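Our shop is getting a gripper arm for the packing tables. What changes for the crew?

Posted by Horeo
We pack hinge kits at Stelden, 8 of us on one shift. The arm comes in July and people are excited but a bit nervous. Has anyone been through this? What do folks end up doing all day?

Reece Kershaw
Yes, and I loved it! Our Hurnthorpe site went through the same thing. My wrists stopped hurting, and the job got more interesting – I teach the grips now, check the odd parts and swap fingers when a kit changes. Ask for paid training time before it arrives, and let the packers choose which task goes first. We gave ours the dullest one, bagging washers, and no one has asked for it back. Mornings start with the fingers open over a clear table, then we bring in the first tray.

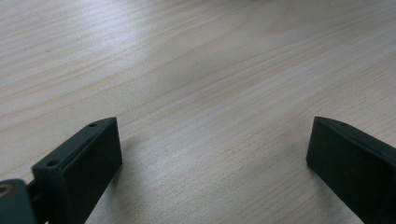
Fingers open over the bare wood, nothing in the grip.

Valdebenito
depends on your boss tbh. ours moved two people to shipping and they like it there

Horeo
Thanks both! Reece, how long was the training?

Reece Kershaw
7 shifts for me, and I'd have happily done more – it's great fun once you get the hang of the grip settings.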